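Lodmont Technical Institute
Robot Data Practice, Unit 4: Rules for Hand-held Gripper Sessions in Homes
Handout prepared by Chaltu Ejigu
Revised March 17, 2025

4.1 Scope

These rules apply to cloth-handling sessions recorded with paired hand-held grippers in occupied homes. They do not cover fixed arms, which are dealt with in Unit 6. The course archive, Tilahun, holds 1621 episodes. In the August audit 269 were rejected, most of them for faults in setting up or in labelling.

4.2 Before recording

Each gripper carries a printed code on its base plate. Enter the number for both hands in the session sheet before the first episode. A pair is not to be split between operators during a session. If a unit is exchanged, close the session and open a new one.

Wipe the lenses with a dry cloth. Open and close the fingers fully three times and check that the trigger returns without sticking.

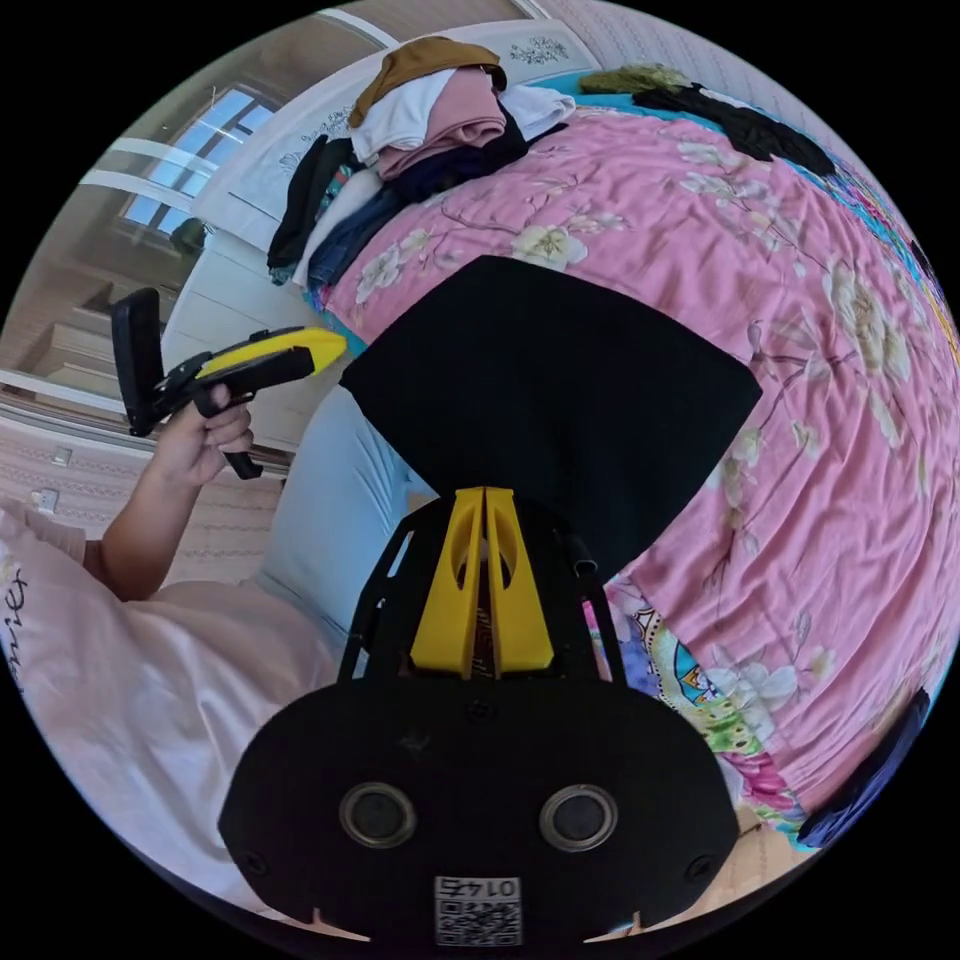 Calibration is valid for 100 episodes or one session, whichever ends first. After a drop on to a hard floor it lapses at once, even where no damage can be found. Record the lapse in the fault column, not in the free notes.

4.3 Episode boundaries

An episode covers one garment. It starts with the fingers open and clear of the cloth, and ends when the garment has been released and both grippers have moved away. Re-grasps within an episode are allowed and should be kept. A failed fold is still an episode — label it as failed and do not delete it.

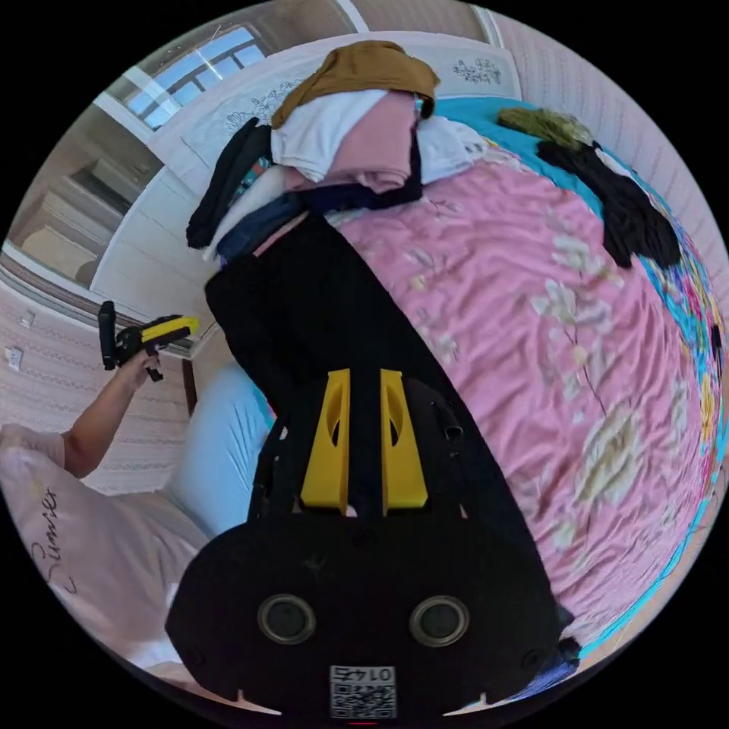

Labels follow the Lilia word list, version 2. Use the narrowest term that the footage will support, and move up one level if there is doubt. Dark cloth is the usual source of error. A long black garment laid out flat on a bed may be a pair of trousers, but unless the waistband or both legs can be made out the label is "garment, long". Patterned backgrounds are entered separately; a pink floral bedspread is recorded as "bedding, printed".

4.4 Household privacy

Written consent is needed from every adult living at the address. Remove post, medicines and framed photographs from the room beforehand. Faces are blurred at upload by Platus, but the operator remains responsible for checking the result.

4.5 Storage

Files are uploaded in batches of no more than 1000. Local copies are erased once the archive has confirmed the batch.

Reading for next week: Unit 5, sections 5.1 to 5.3. Bring a completed session sheet.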